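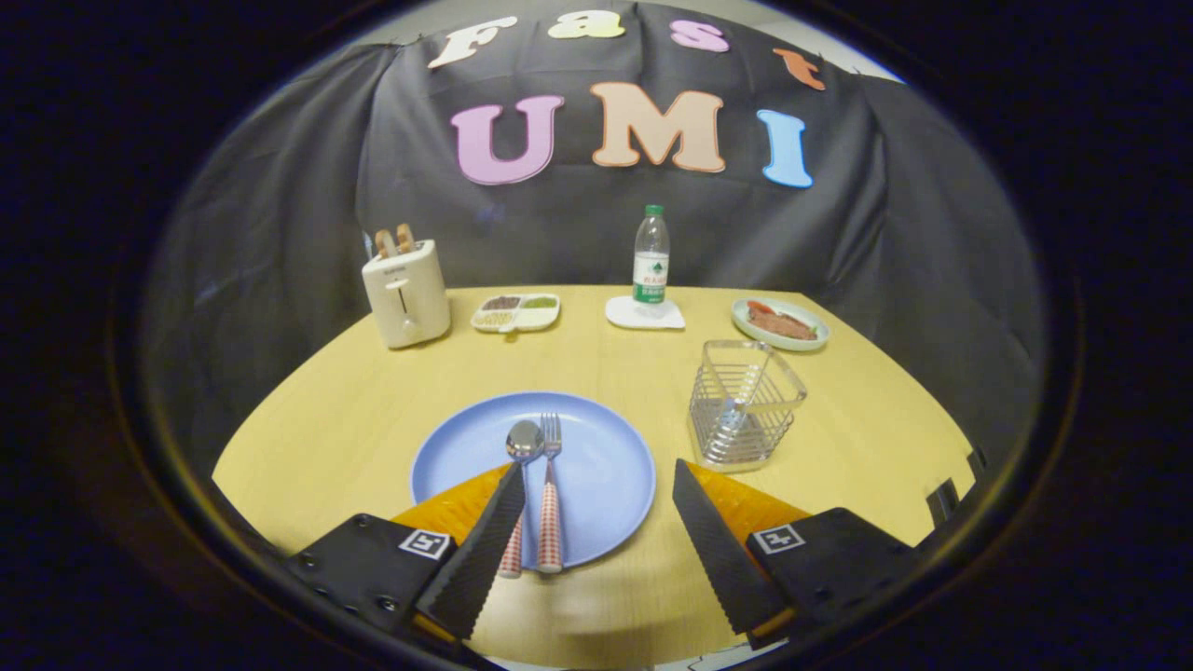

Vokura Adds Compact Breakfast Setting to Tableware Program

JURIVAU, 10/12/23. Vokura today announced the Dotitz breakfast setting, a coordinated group of table items for break rooms, guest kitchens and small dining areas. The setting is built around a single place and is sold in cartons of 40 plates with matching flatware. Deliveries to trade customers begin in April.

The core of the setting is a round light blue plastic plate with a raised rim. It is supplied with a stainless steel spoon and a stainless steel fork, each with a handle printed in a red-and-white checkered pattern. The spoon and fork are the same in finish and print and can be ordered separately for replacement.

For storage, the program includes a square open-topped caddy in chrome wire. The caddy is made of thin horizontal bars, holds utensils upright and can be moved from counter to table without unloading. It ships fully assembled. Maximum load is 70 ounces.

Two serving pieces complete the group. A small white divided tray keeps side portions apart, and a small white plate with a pale green rim is intended for single items such as sliced meat. Both are stocked individually and carry the same reorder terms as the main plate.

The recommended layout places the light blue plate at the front center of the table, with the caddy to the right and the serving pieces toward the back. A two-slot toaster stands at the far left, clear of the place setting. Bottled water is set on a folded napkin. Toasters, beverages and napkins are not part of the program.

Vokura will supply the setting through its Oda distribution center, which currently serves 59 trade accounts. Orders received by noon are scheduled for the next working day. Mixed cartons are available on request and require a lead time of 21 days.

Care instructions and carton dimensions are included with the trade price list.

About Vokura
Vokura develops and distributes tableware and kitchen storage for workplaces and lodging operators. The company is based in Jurivau.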